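Questions we hear a lot at the Floronham Seed Library

Do I need a membership card to borrow seeds?
You don't! Anybody who can get to our shelves in Jalton is welcome to take seeds home, and we only ask that you write your name and what you took in the green notebook by the door (first name is fine, and so is terrible handwriting, as Mandla's entries will show you).

How many packets can I take?
Two packets of each variety per household, please, and as many varieties as you honestly think you'll plant. We have 763 varieties on the list right now, so it's easy to get carried away, and we've all done it.

Do I have to bring seeds back?
We'd love it if you did, but we won't come knocking. Gardens fail, deer visit, people move. If you have a good year with your beans or lettuce, save a little from your healthiest plants and drop it off in the fall with the variety name on the envelope.

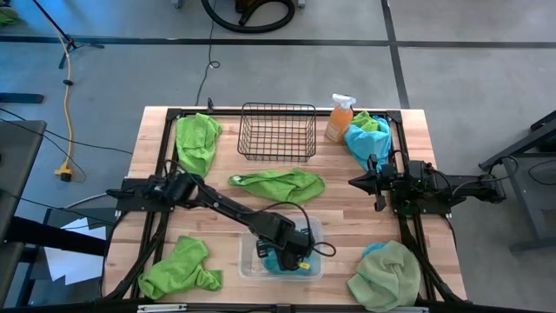 How long will my seeds keep?
Most vegetable seeds stay good for a few years if you store them somewhere cool, dark and dry. Onions and parsnips are the fussy ones, and I'd use those up the first spring. Tomatoes are wonderfully patient and will often sprout long after you've forgotten you had them.

Which tomato should a beginner start with?
Ask three of us and you'll get a long afternoon of it, but my own answer is the Dada, a small red one that Tumelo Mokgethi has grown here for years and that puts up with late watering better than any I've tried. If you have more room and a sturdy stake, the Tănase is a lovely big slicer.

When should I start my seeds indoors?
Peppers can go in at the end of February, and tomatoes in March. Squash and cucumbers hate having their roots bothered, so I'd wait and sow those right in the ground once the nights warm up.

Can I mail you seeds?
Please do, in a padded envelope if you have one, and tuck in a note about where they grew. We read every note.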